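4.2 Soft things are still hard

If you read the last section and came away thinking we had a decent chore machine on our hands, well, this is where I have to slow you down a bit. Rigid stuff went fine (cups, boxes, the drawer organizer that Tassanee Chaimongkol kept bringing back with new dents). Soft stuff is another story, and I think it's the more interesting one, so bear with me while I go through it at some length.

We picked two chores that any ten-year-old gets handed on a Saturday. One is putting caps away. The other is closing a drawstring bag. Both sound like nothing! But a cap has a stiff brim and a floppy crown, and it folds up in a new way each time you drop it. A cord is worse in its own way, because you have to pinch it hard enough that it won't slip and then pull against cloth that bunches wherever it pleases. People did both chores first with handheld grippers, and the policy (we call it Hollevine) learned from those demonstrations.

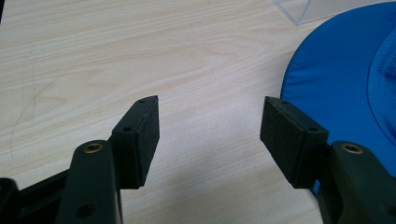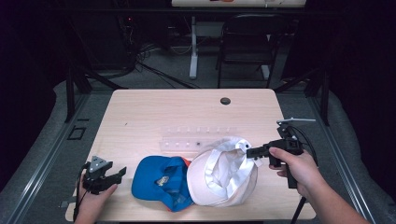
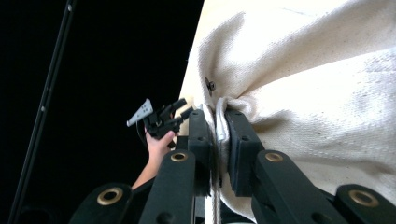 Figure 3. Caps and a cord-closed canvas bag handled with handheld grippers.

So how did Hollevine do when we put it on the arms and got out of its way? On caps we ran 30 trials and got 19 good ones, where "good" means the cap ended up where we wanted it with the crown facing up. I was pretty happy with that, until I looked at the misses. Most of them came from the same habit: the policy went for the brim every time it could find one, and when the brim was tucked under the crown it just sort of patted the fabric and gave up. A person pinches whatever edge is closest and sorts out the rest in the air. We have plenty of that in the demonstrations, but the policy doesn't seem to have picked it up.

The bag was rougher. Out of 20 trials we got seven. Getting hold of the cord was fine, and I was surprised by how rarely it slipped once the pads had closed on it. The trouble came with the second arm, which has to hold the cloth still while the first one pulls. If it grabbed too low, the whole bag just slid along with the cord. If it grabbed too high, it pinned the cord against the cloth and then the two arms were in a tug of war with each other (we stopped three trials early on account of the noise the wrist was making).

We also tried Grusa, our older single-arm baseline, on the bag, mostly out of curiosity. It closed the bag twice, both times by dragging it against a wall. I'm counting those as failures, though Tassanee still argues with me over one of them.

Would I let either system tidy my hallway? Caps, maybe, if I could hang around and finish the odd one myself. The bag, no. Time matters too: a successful cap trial took 33 seconds at the median, and I can do one in two without putting down my coffee. Section 4.3 looks at whether slowing the second arm down even further helps with the sliding, and it does, a little.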